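The baskets have moved

I promised I'd write about the robots at work once they'd settled in, and they have, more or less, so get a cup of tea because I have opinions!

For anyone new, I'm on the packing side at Filali in Utthorpe. We do gift hampers. August sounds quiet for hampers but it's when we get ready for Christmas, and on a good day we used to send 448 baskets down the line with 20 of us on the benches. Every one of them was lifted off a stack, turned the right way round and put down in front of a packer by whoever was on "feeding". I did feeding for years. By Friday my thumbs were useless for anything smaller than a door handle.

Now the arms do it. The system is called Serow and there's one arm at the head of each bench. It takes a basket by the rim, brings it over and lets go, and then it goes back for the next. I could watch it all day (I have been told not to).

What I hadn't expected was how much the job would change for the rest of us. Feeding set the pace, you see. If the feeder was quick you were rushed, and if they were tired you stood about. Now the packer has a pedal and calls for the next basket when she wants it. I think that pedal is the best thing in the building. Salma Ragab has slowed down on the fiddly jam hampers and sped up on the plain ones, and her returns have dropped to almost nothing.

The old feeders got new work, and I was nervous about that part. Two went to the Sirside depot, which they'd asked for ages ago. I'm what they call a cell minder, which means I look after the arms on three benches, clear jams, and teach new basket shapes. Teaching is the bit I love. You move the arm by hand to where it should take hold and it remembers, and then you try it again from a worse angle, and again. A plaited rim is lovely for it, nice and thick, and the fingers go either side.
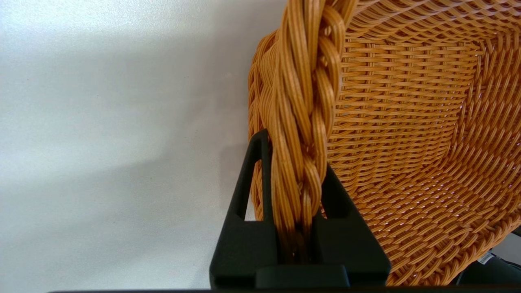
Anas Belkadi thinks I'm too cheerful about all this, and he told me so at break. His view is that feeding was where new starters learned the baskets, which ones split and which ones lean, and that in a couple of years we'll have packers who have never carried one across the room. He wants every new person to do a week of it by hand first, arms switched off.

I've come round to that, though I'd make it two days, for the sake of their thumbs. We're putting it to the shift lead next week. Meanwhile I've got 26 new shapes to teach before the end of the month, starting with an oval one that has handles in a very silly place.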